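Breta folding table, white, 7 months in

Bought this in March for the spare room after the old desk finally went out on the kerb. Paid $388 which I thought was steep for a folding table but Hazel Montoya at work has the same one and swears by it. Colour choice is white or white.

Setup - easy. Legs fold out, click, done. One leg lock was stiff for the first couple of weeks, bit of candle wax on the catch sorted it. Instructions are useless, tiny diagrams, skip them.

Top is good. Wipes clean, even texta if you get to it the same day. Coffee rings come off. Beetroot did not, teh faint pink patch is still there and I've given up on it.
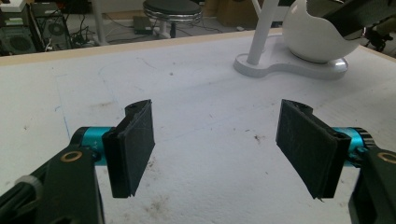
Wobble. There is some. Fine for typing, fine for eating, not fine for my sewing machine at full speed. Folded cardboard under the back left foot helps but our floor isn't level so maybe don't blame Breta for that one. My sister has the Panov, dearer and much heavier, no wobble at all, but she can't lift it by herself.

Delivery was slow and the box turned up with a corner punched in. Emailed, got a reply from a Lucía Bustamante who offered a new top or $80 back. Took the 80, the dent's underneath anyway. Good service, no arguing.

Gripes - no carry handle, and the rubber feet fall off when you drag it. Lost one already. Replacments only come in a full set.

Would buy again on sale. Four stars.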